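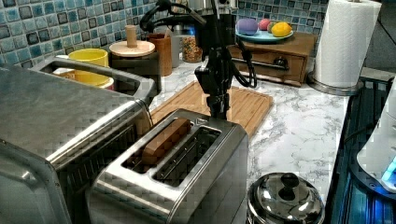
I have worked as a small subcontractor in Urkstead for many years, and I want to say something about how the town of Carnport chooses its builders. I think the lowest price has too much power.

Last spring the town asked for offers to repair the roof and the drains of the old market hall at Toft. The documents had 162 pages. For a big company this is normal work, they have people in the office who do only this. For a firm of 2 persons it means many evenings at the table after the building site. My firm, Stonen, did not send an offer in the end.

I do not say that rules are bad. Public money must be watched, and I have seen in other places what happens when it is not. But when price counts for almost everything, the winner must earn his money later, with extra claims and with cheap subcontractors who wait long for their payment. I waited once for the payment of 448 hours of work, and it came in July, when I had already sold my second van.

My wish is a modest one. For smaller contracts, let the town ask for a short offer, visit one finished job of each builder, and speak with the people who use that building. It would take the town a few afternoons – and a visit to a dry cellar says more to me than a thick folder.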